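Open day talk, Bastlow hall, speaker notes
21 May 2019

Slot is 11 minutes. Last time I used four of them finding the clicker. Clicker is in left pocket.

SLIDE 1. Title
Say hello. Thank Flalow for the hall and the coffee, in that order. Wait for the door to stop banging.

SLIDE 2. What you came to see
Ask who has seen a robot fold laundry in a video. Hands go up. Ask who has seen one do it at normal speed. Pause here, let them enjoy it.
Then: before an arm can do any of this, a person does it, many times, with the same fingers in hand. That's the job at Table 2. It pays in sandwiches.

SLIDE 3. How the March visit went
Two groups from Haberkorn came through. They expected sparks. They got a blue cloth and a basket.
The first group asked very good questions about cost. I answered the one about parking.
Second group wanted a turn and we couldn't get the gripper back. (Skip if running long. Don't skip if the Haberkorn people are in the room.)

SLIDE 4. Why cloth
A box has the decency to stay a box. Cloth is a new shape every time you let go of it. Hold up handkerchief. Drop it. Pick it up, drop it again. Same handkerchief, different problem.
Corners matter most. If you can find a corner you have a chance. If you can't, you're just moving a lump.
Somebody will ask about fitted sheets. We don't discuss fitted sheets.

SLIDE 5. Try it yourselves
Breltora table by the window, after the break. One person at a time. Squeeze gently, the fingers close toward each other, and no, it won't take your ring off.
Remind them: sign the sheet first. Legible would be nice.

SLIDE 6. Last one, leave up during questions
Let them look before talking. Point out the gap between the jaws and how close the corner of the cloth is. Then stop and take questions. 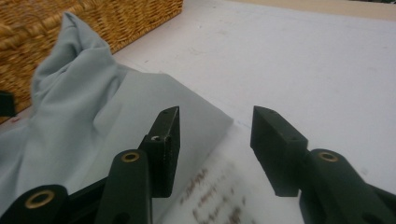 Slide 6: Gripper fingers and blue cloth, tabletop work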